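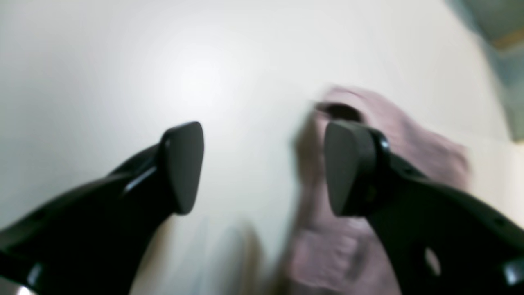
*Gripper fingers over a pink cloth on a white surface, wrist camera view.*

**Position:** Software Engineer, Manipulation Perception and Control
**Employer:** Terden Robotics, Medcombe site
**Term:** Full-time, 2 years, with the possibility of renewal
**Reference:** MPC-2
**Posted:** 2026-07-09

Terden Robotics invites applications for a software engineering position in its cloth handling program. The program develops the perception, planning and control software that allows a two-finger gripper to pick up, spread and fold fabric items using a camera mounted at the wrist. The successful applicant will join the software group at Medcombe and will report to the program lead.

## The work

The group maintains a single codebase, known internally as Mituvberg, which covers the path from camera input to joint commands. Recorded episodes are replayed through the same code that runs on the arm. The current episode library holds 2,692 recordings, and each software release is checked against a fixed set of 1,000 of them before it is approved for use on hardware.

Present priorities are grasp point selection on crumpled fabric, handling of motion blur and glare in wrist camera images, and a controller that reacts when cloth slips between the fingers. Fabric changes shape as soon as it is touched, so the planner must revise its plan during the motion. The control loop sends commands at 50 Hz and late commands are treated as faults.

## Duties

- Write, test and document software for cloth segmentation and grasp point selection.
- Maintain the time alignment between camera images, finger position and arm state.
- Extend the replay tools so that a failed grasp can be examined step by step.
- Work with the hardware group on camera calibration after fingertip pads are changed.
- Review the code of colleagues and take part in the release checks.
- Take a turn on the support roster for the test cells, during business hours only.

## Required qualifications

Applicants must hold a degree in computer science, engineering or a related field, or have equivalent work experience. They must also show:

- sound working knowledge of C++ and Python;
- experience with image-based perception on a physical robot;
- an understanding of robot kinematics and real-time control;
- the ability to write clearly for colleagues in other groups.

## Desirable qualifications

Experience with deformable objects will be considered an asset. The same applies to experience with learned control policies, camera synchronization or the labelling of large image collections. Applicants who have worked only in simulation are welcome to apply, but should describe how they would approach the move to hardware.

## Conditions of employment

The position is based at Medcombe, where the test cells are located. Work from home may be arranged for up to 2 days per week once the probation period is complete. Salary is set according to the Terden engineering scale and reflects experience. Relocation support is available to candidates who live outside the region.

Part of the work is carried out jointly with the Bodnár laboratory, which supplies the calibration routines. The appointee will be expected to visit the laboratory from time to time – travel costs are paid by Terden.

## How to apply

Applications should include a cover letter, a résumé and one sample of code or technical writing. The sample may be a link to a public repository, provided that the applicant's own contribution is clearly marked. Please quote the reference number in the subject line and send all documents as a single PDF through the Terden careers page.

Applications close at the end of July. Candidates selected for interview will be asked to complete a short practical exercise using recorded episodes – no access to a robot is needed.

Terden is an equal opportunity employer. Applicants who require accommodation at any stage of the process should note this in their cover letter, and arrangements will be made in confidence.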